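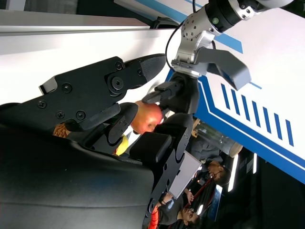 ## Recording two-arm handling examples with a wrist camera

These are the steps we use at Flondovville to collect demonstrations of fruit handling with two arms. One arm carries a black multi-finger hand, the other a gray two-finger gripper. The policy is trained on the wrist view plus joint positions, so most of the work is making sure the wrist view contains what the policy needs.

You need a working teleoperation setup for both arms and the Komis recorder installed on the logging machine. If you haven't paired the arms yet, do that first.

### 1. Pick the objects

Start with one main object per batch. A red apple is a good first choice: it is rigid, close to round, and its color stands out against black fingers. Add other produce once the apple batch is finished and checked. Keep a written list of what goes in each batch, including anything that stays near the hand as clutter.

Real fruit bruises. Swap a piece out when the skin breaks or goes soft, and note the swap in the log.

### 2. Check the wrist view

Close the hand on the object and look at the live view before you record anything.

- The object should sit near the middle of the view at the moment of contact.
- At least one fingertip pad should be visible.
- The second arm should come into view before it touches the object.

A large part of the view will be taken up by the hand itself. Leave it that way. The same fingers will be there when the policy runs, and cropping them out removes the best cue for where the hand is.

Fix the exposure by hand. Auto exposure will shift when a white panel or a bright light strip comes into the background, and the fruit changes color from one recording to the next.

### 3. Set the recorder

Create a session in Komis and fill in the object, the operator and the arm pair. Then set:

- Episode limit: 300 steps
- Pre-roll: on
- Save failed episodes: on

Leave compression at the default for the first session. You can change it later if disk space is a problem, but don't mix settings within a batch.

### 4. Record

1. Move both arms to the start pose.
2. Place the object and start the episode.
3. Bring the black hand in and close it slowly.
4. Bring the second arm down from above until it touches the object.
5. Hold still for a short moment – the labeling script looks for this pause.
6. Release with the gripper side first, then the hand.
7. Stop the episode and mark it as success, failure or discard.

Use discard only for operator mistakes such as starting from the wrong pose. A dropped apple is a failure and should be kept.

Change the starting position of the object every episode. Turn it as well, particularly if it has patches of a second color. Our first April batch had the stem facing the same way nearly every time, and the policy trained on it did badly with anything else.

People moving in the background are fine. Let them walk and talk as they normally would, but keep everyone outside the marked reach of both arms.

### 5. Review the batch

Shewit Asfaw reviews every batch before it goes into training. Her check is short: open 19 episodes at random, play each one at double speed, and compare the operator's mark with what the video shows. If two or more marks are wrong, the whole batch gets relabeled.

Also look for episodes where the joint log and the video drift apart. The Flevberg sync tool flags most of them. Remove any flagged episode instead of trying to repair it.

### 6. How many to collect

For one object we stop at 2000 kept episodes. For a mixed batch the target is 4000, split evenly between the objects on the list. Train a small model partway through and run it on the arms. Weak spots show up early this way, and the remaining episodes can be aimed at them.

When the batch is complete, copy it to the Ngô share and set the folder to read-only.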